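Nesis Tabletop Cell: Planning and Budget Guide
Small-batch powder and crumble handling 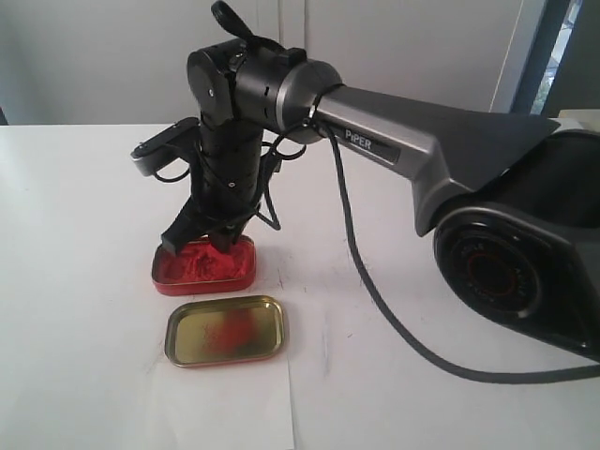

Most of the budget for a tabletop cell goes to things other than the arm. Buyers who come to us with a quote for the arm alone usually end up adding a table, a gripper, cable, guarding and setup time, and the total surprises them. The Nesis Tabletop Cell is sold as one line item so the total can be checked before an order goes in. Plan the tooling around the material first. With the gripper fingers down in the tin and the red material up over the tips, whatever is in the container gets on the fingers, and red flecks on a white top are easy to spot. Price spare fingers and wipe-down supplies from the start. The gold-colored lid with the smear of red inside is a second part to think about: if the lid stays with the tin, it needs its own place on the table.

What the cell includes

Table with white top
Mounting plate and hardware for one arm
One set of gripper fingers, plus one spare set
Cable ties and edge clips
Container locator, adjustable
Setup guide

The arm is quoted separately. We will drill the mounting plate for an arm you already own if you send the bolt pattern with the order.

Space and cable runs

Leave 20 inches clear on the side where the base sits. The arm needs room behind the elbow when it reaches down close to the table, and this is the dimension people forget when they measure a bench. Wrist cables should be coiled and tied with enough slack for a full turn. The long cable back to the controller can lie across the tabletop during trials — for daily use, clip it to the table edge, out of the work area.

A bracket on the wrist for a camera or sensor adds width on one side. Check it against tall containers and anything stored on the table.

Containers

The locator takes rectangular tins and trays. Shallow containers are the easiest to start with. Lumpy material gives uneven pickups, so if your process depends on weight, budget for a scale. The Dandon bench scale fits the spare mounting holes and is listed under accessories.

Consumables

Finger pads, pack of 40
Table liner sheets, white, pack of 20
Cable ties, bag of 1,000

Liner sheets are plain paper. Put one under the container and change it when you change materials. Customers running more than one color or ingredient should order a finger set for each and label them.

Setup and support

Installation is done by Ateo or by your own staff. If you use your own staff, allow two working days, one for mounting and cabling and one for teaching positions. Kanaujia handles spare parts and returns.

Orders placed by the end of April ship with the current plate. After that the plate changes to a slotted version, and the two are not interchangeable.

For a written quote, contact Recep Sezer in equipment sales. Include the container size, the material, the arm model and a sketch of the bench with outlets marked.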